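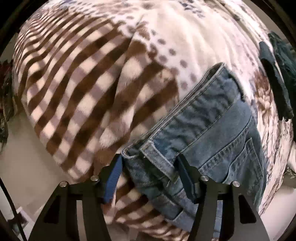

Blue jeans on a checkered plush blanket.

How to Wash and Dry a Plush Blanket Without Ruining the Pile

Plush blankets are mostly polyester, and they are easier to wash than people expect. What damages them is heat, too much detergent, and being jammed into a drum that is too small. The steps below work for throws and for full bed sizes. Wool and electric blankets need different treatment and are not covered.

Before you start

Find the care label. It is usually sewn into a side seam near one corner. If it says dry clean only, stop there. If the label has been cut out or has faded, treat the blanket as cold wash, low heat.

Weigh the blanket if you think it may be too big for your machine. Stand on a bathroom scale with it, then without it, and subtract. Compare that with the load limit in the washer manual. A wet blanket is much heavier than a dry one, so leave plenty of room in the drum. You should be able to push your hand in flat on top of the load.

Shake the blanket outside. Pet hair and crumbs come off much more easily while the pile is dry. For hair that stays put, a damp rubber glove dragged in one direction works well. I use an old Zusto lint brush for the edges, where the glove tends to skip.

Treat stains first

Blot fresh spills with a white cloth. Do not rub, or the pile will mat in that spot and stay matted. For food and body oil, put a drop of plain dish soap on the stain, work it in with your fingertips, and leave it for 13 minutes or so before washing. For old stains, repeat the soap and rinse it out by hand before deciding whether you need anything stronger. Skip chlorine bleach.

Sort the load

Wash the blanket alone if you can. Towels shed lint that sticks to plush, and zippers and hooks catch in it. 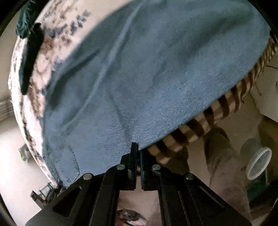

Denim should go in a separate load in any case. Dark dye can move onto pale fabric, especially in the first few washes, and the rivets are hard on anything soft. Close zippers, turn the jeans inside out, and wash them cold with other dark things.

Washing

1. Load the blanket loosely around the drum. In a top loader with a center post, do not wrap it around the post.

2. Use half the detergent you would use for a normal load, and make it liquid. Powder can leave grit in the pile.

3. Leave out fabric softener. It coats the fibers and makes them clump.

4. Choose cold water and the gentle cycle.

5. Add a second rinse. If the blanket feels slick when it comes out, run one more.

6. Spin on low or medium. My Laur front loader offers 1,355 rpm, and that is far more than a blanket needs. I set it to the lowest speed and run the spin again if there is still water dripping.

If the machine starts to bang, pause it and spread the load out by hand. A single large item often gathers on one side.

Drying

Air drying is safest. Hang the blanket over 2 lines or a wide rack so the weight is shared, and turn it halfway through. Keep it out of strong sun if it has a printed pattern. In February mine takes over a day indoors, even with a fan on.

In a dryer, use low heat or air only. Add a couple of clean tennis balls and stop every 20 minutes to shake the blanket and refold it the other way out. Take it out while it is still very slightly damp and let it finish over a chair. High heat melts the tips of polyester fibers, and the rough feel it leaves behind is permanent.

Brushing

Once the blanket is fully dry, brush it with a soft pet brush — short strokes, all one way, then lightly back. Matted patches may need several passes.

Storing

Make sure it is 100 percent dry, then fold it loosely and keep it in a cotton bag or an old pillowcase. Vacuum bags save space but flatten the pile. If you have to use one, shake the blanket out a day before you want it and brush it again.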